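Speaker notes: "One shelf, one mat", on storing soft goods in a shared workroom
Olletura evening talk, Gernitz. I have 20 minutes, so please speak slowly and do not read everything.

## Start

Good evening, and thank you for coming. I will talk about shelves. I know that it is a small subject, but in our workroom it took a lot of our attention this winter.

(Wait for people to sit down.)

When we moved into the room in January, all the caps and bags were in cartons. If you wanted one black cap, you opened four cartons. Then you closed them badly, and the next person had the same problem.

## Why open shelves

- Black things look the same in a dark carton. On a white shelf you can see the shape.
- The uprights have holes, so a level can move up or down when the items change. Trerano sells similar units, and Gillies too. I have no opinion which is better.
- Caps lose their form under weight. Give them air.
- Bags go lower than caps. Long straps will hang down on whatever is under them.

We gave 300 for the shelving and another 300 for the tables and small parts. Say this quickly, people always ask later anyway.

(If somebody asks for the order number of the unit, it is 2309 in our own list. It is not a shop number.)

## The floor

This is the part that I like most. A hard gray floor is not friendly for small things. They roll, and they are difficult to see. So we put down a soft mat with a clear pattern, and we sort small items on it before they go to their place. Pink and white is a good choice, because a black box on it is very easy to find.

Rules that we tried:

1. Put down a few things only, then stop.
2. Boxes lie flat, with the label up.
3. Leave the bottom level of the shelf free for things which have no home yet.
4. Before you go home, fold the mat.

Rule 4 is the one that we forget. I forget it also.

## Pictures

Show them one by one, and give people time to look. Ask: where would you put the bags? In Gernitz last time there was a good discussion about this, and one person wanted hooks on the pillar.
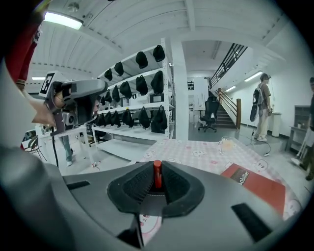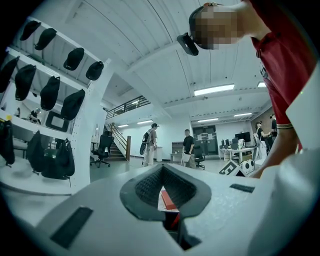
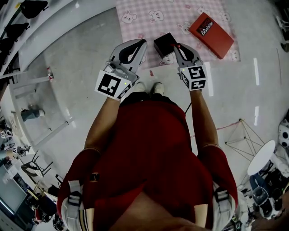 *The workroom with its white shelving and the black items kept there. The rabbit mat is on the floor in the last picture.*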